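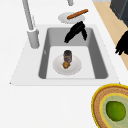
Clellico Boards > Television > Science Fiction and Fantasy

Thread: Dramwood season 4 finale (full spoilers)

threnodyline
Posted December 30, 2023

I finished it last night and I'm still not sure what I think. The first half hour was the best the show has been since season 2. The trip back to Trerirell, the long talk in the pump house, the reveal that the harbor bell had been ringing for the wrong ship. All good.

Then the last fifteen minutes go by like a trailer for something else. The siege ends with one radio call. The Warden gives up the keys after four seasons of refusing to, and we don't even get to see the conversation. It cuts to the boat. Did anyone else feel like a scene was missing there?

oxbow_lantern
I didn't think anything was missing. We already had that conversation in episode 6, when the Warden told the engineer what it would take. The engineer came back with it done. There was nothing left to say.

I'd have been more annoyed by a big speech. This show has a speech problem and for once they held back.

threnodyline
Episode 6 was a threat. Giving up the keys is a different thing. I didn't need a speech, just a look at the Warden's face when it happened.

pilcrow77
Agree with the first post. The season was paced oddly all the way through. Two full episodes on the salt road, which led to one map, and the map was wrong. Then the finale has to wrap up the siege, the bell, the keys and the sister. Take an episode off the salt road and give it to the ending.

grainstore
The salt road episodes were my favorites :( That was the only time this year the show felt like season 1, with people walking and arguing and running out of food. I'd take three more of those over another siege.

pilcrow77
I liked them fine as episodes. I'm talking about where they sit in the season. You can like a thing and still think it used up time the ending needed.

hobbsend_west
Can we talk about the balloon? I kept waiting for it to come back. They made a huge deal of the Kubíček crew landing in the premiere, told us they only had fuel for one more flight, and then the crew is in the background of maybe two scenes after that. I was sure the one flight would be how the sister got out.

oxbow_lantern
The balloon is the last shot. It's very small, over the ridge, right after the boat clears the point. Go back and look at the upper left of the screen. It's there for a few seconds before the credits.

hobbsend_west
I just checked and you're right. I watched it on my laptop with the lights on and missed it completely. Okay, that changes the ending for me. So the sister could be on it?

threnodyline
Or the crew just left. I don't think we can say who is on it. But I missed it too, and it does help a little. It would help more if it was bigger than a grain of rice.

marrowfat
Unpopular opinion, I guess, but this should be the end. I've seen all 42 episodes and every question I cared about got an answer. If they come back for a fifth season they'll have to undo the keys, and then what was the point.

grainstore
They left the north gate open on purpose, though. Somebody had to decide to put that shot in.

marrowfat
An open gate can just be an open gate. It was shut for the whole show. Now it's open – that reads to me as an ending.

pilcrow77
The number on the gate is 620 again, same as the cell door in season 1. I don't know if that means anything. They have reused that prop before.

oxbow_lantern
It's the year the wall was built. The clerk reads it off the ledger in season 2, I think the flood episode.

pilcrow77
Then why is it on a cell door?

oxbow_lantern
No idea. Same wall?

quietferry
Coming in from the books side. The Warden and the keys scene does exist on the page, and it runs almost 100 pages if you count the trial that goes with it. I can see why they cut it. There is no way to do the trial without bringing in the whole river council, and the show dropped them back in season 2. But I agree with the first post that a jump straight to the boat is rough. Even one short scene would have done it.

threnodyline
That's good to know. I might finally read them. Is it fine to start with the third one, or has the show changed too much?

quietferry
Start with the first. The engineer is a different sort of person in the books and you'll be confused otherwise. The first one is short.

hobbsend_west
Is there a date for a fifth season? I saw May mentioned in another thread.

grainstore
That was for the disc release of season 4. There's no word on a fifth that I've seen.

marrowfat
Good.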